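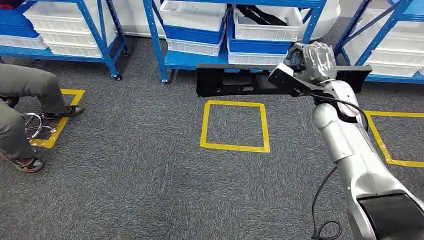 So the Flondstead car theft has been solved, and I've read the whole write-up on my lunch break so you don't have to. 1/8

Man walks into the Farquharson showroom, asks to test drive a bright orange Plaveck coupé. Hands over his licence. His real one. With his address on it. 2/8

Salesman goes back in to fetch a coffee. Man leaves. Fair enough, he did say he wanted a drive. 3/8

He then heads for the coast and gets as far as the Rimska roundabout, where the car runs out of petrol. Showroom cars have enough in them to reach the end of the road and feel good about yourself. 4/8

Does he abandon it? He does not. He rings the showroom to complain. 5/8

They kept him on the line for 400 seconds (it's in the report, someone timed it) while a patrol car came round the roundabout. Twice, as it missed the exit. 6/8

Damage to the car: one kerbed wheel and a scuffed sill, £1,369 the lot. I paid more than that for a gearbox once and didn't even get a chase out of it. 7/8

My neighbour Marion MacLeish was stuck in the queue behind all this and says he was very polite and asked the officers if they could drop him at the station. They said yes. He meant the trains. Court in June. 8/8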